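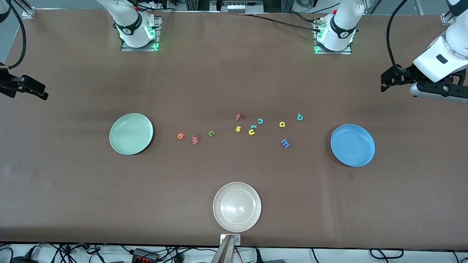
3.2 Materials and layout

The sorting task used lowercase foam letters and three round plastic plates, set out on a plain brown tabletop. Each plate stood for one group of letters, and the child was asked to place every letter on the plate where it belonged. The rule for each group was given aloud at the start and was not repeated. Figure 2 shows one layout, with eleven letters lying between a pale green plate and a blue plate, and a cream plate close to the near edge of the table.

Letter colour was not tied to letter group. In an earlier version of the task, tried at the Mamstead site in February, several children sorted by matching the colour of the letter to that of the plate, and their results could not be used (Pagano and Mancuso, unpublished notes). Letters were therefore scattered by hand at varying angles, and small overlaps between them were left as they fell. In Figure 2, for instance, the r lies almost on top of the u.

A trial ended when the child said that the table was finished, or after 90 seconds. Letters still on the tabletop at that point were recorded as unsorted. A letter resting on the rim of a plate was treated as sorted only if it stayed there when the plate was lifted. In all, 462 trials were recorded across the Mamstead and Ferri sites, of which 9 were set aside because the rule had been read out incorrectly.

Figure 2. Foam letters and plates used in the sorting task. Layout prepared by M. Pacheco and N. Ezzat.

3.3 Scoring

Two scorers worked separately from the written record of each trial. Where they differed, the trial was passed to a third scorer, whose decision was final.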